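Review: the Moussa table from Trenevmont, after a spring and half a summer of craft mess

I had been working at a square folding table for so long that I'd stopped noticing the bruise on my hip. It had a corner that stuck out into the only walkway in the room, and I hit it going out with an empty coffee cup and then again coming back with a full one. So when I went shopping for a replacement I had one rule, and the rule was no corners!

The Moussa is a long table with fully rounded ends, the shape of a pill or a race track. Mine is the light oak color (there's a darker one too, and a white one I thought looked a bit like a dentist's office). It's 50 inches long, which turned out to be a very good length for one person who spreads out or two people who don't. I've had it since the tail end of winter and I use it every day, for framing small drawings, cutting card, wrapping orders, and also lunch.

Getting it here

I ordered through Urora, who had it cheaper than Trenevmont's own store but charged for bringing it upstairs. Pay the money. The box comes flat and it is heavy, with the top in one piece, and my friend Karim Mansour and I got it as far as the first landing of my old building the last time I tried to save on delivery with a different table. He still brings it up. This time two people carried it in, set it down where I pointed, and took the pallet wrap away with them.

Assembly took me one evening, on my own, with a break for dinner. The legs go on with 11 bolts, and yes, that's an odd number; the extra one is for the crossbar underneath. The instructions are all drawings with no words, and step four is drawn from below while every other step is drawn from above, so I put the crossbar on backward and had to undo it. The hex key in the bag is fine. I'd put a blanket down before you flip the top over, especially on a hard floor like mine (gray marble-pattern tile, very pretty, very unforgiving).

The surface

I love it. The grain is fine and quiet, enough to look like wood and be nice to touch, and it doesn't compete with whatever I'm working on. On my old dark table I could never find a pencil line, and white paper glared at me under the lamp. On this pale color a dark frame shows up beautifully and so does a scrap of thread or a stray staple, so I clean up properly for once. White card is slightly harder to see at a glance but I've gotten used to it.

It's smooth enough that you can slide a frame around to look at it from every side without lifting it. The flip side is that small light things travel. If I'm trimming a mat I put a rubber mat underneath, or the whole business creeps toward the far edge while I lean on the ruler.

Marks so far: one pale ring from a glass of iced tea that I left overnight in June, mostly gone after a rub with the oil Trenevmont sells for it, and a tiny dent where I dropped a hammer. The hammer was a small one. I don't think any wooden table would have come out of that better, but if you're hard on furniture you should know it does dent.

I also tried three kinds of tape on it, because I tape things down constantly. Masking tape and washi came up clean. Clear packing tape left a gummy stripe that needed a warm cloth and some patience.

The ends

These are the reason I bought it and they're the reason I'd buy it again. I can walk past with my arms full and not think about it. I can also pull my chair up to the end and work there, with the curve coming around a little on either side of me, and it feels roomier than you would expect. My niece does her homework on the opposite end while I work and we aren't bumping elbows.

The downside of round ends is that you can't clamp a straight edge across them, and anything square that you park there hangs over the side. My big cutting mat only lies flat in the middle section. If your whole working life is 90 percent cutting mat, measure the straight part first and go by that number, since the 50 inches is tip to tip. I wish the product page gave both. Trenevmont told me by email that they would pass it along.

Rolled things have done fine, which I was worried about. Without any sort of lip I expected to be chasing spools across the room, but a roll laid on its side like a big snail just stays put. Thick coils of strip, ribbon, all that, no problem at all. Pens are another story! Get a cup.

Sturdiness

There's no wobble on the tile. Each foot has a little screw-in leveler and I only had to adjust one. If I'm erasing hard, the lamp at the far end shivers slightly and that's the extent of it. The rated load is 100 pounds, and I've had a full paper delivery on it plus a sewing machine without any sagging that I could find with a ruler.

Compared with the Flalero

Liesl Strebel, who I share market stalls with, has the Flalero, and I worked at hers for a few days before I ordered mine. It's a good table. It has a shallow drawer, which I'm jealous of, and it's lighter to move. But the edges are squared off underneath and they dug into my forearms after an hour, and the Moussa has a softened edge all the way around. For someone who sits with both arms resting on the tabletop most of the afternoon, that difference matters more than a drawer. Hers cost $135 less, to be fair, and she has spent some of that on a very nice chair.

What I'd change

A drawer, obviously. A printed note about step four. And maybe a felt pad for each foot in the box, because I had to go buy them and they're the cheapest thing in the world.

Would I recommend it? Yes, very happily, to anyone who does small handwork and has a narrow room. It gives me space for the piece in front of me, the paper stacked just behind, the roll off to the left where I can reach it, and there's still wood to spare. 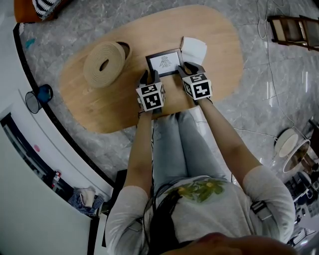
I'm going to oil it once more before the fall markets, and if the tea ring comes back I'll add a note.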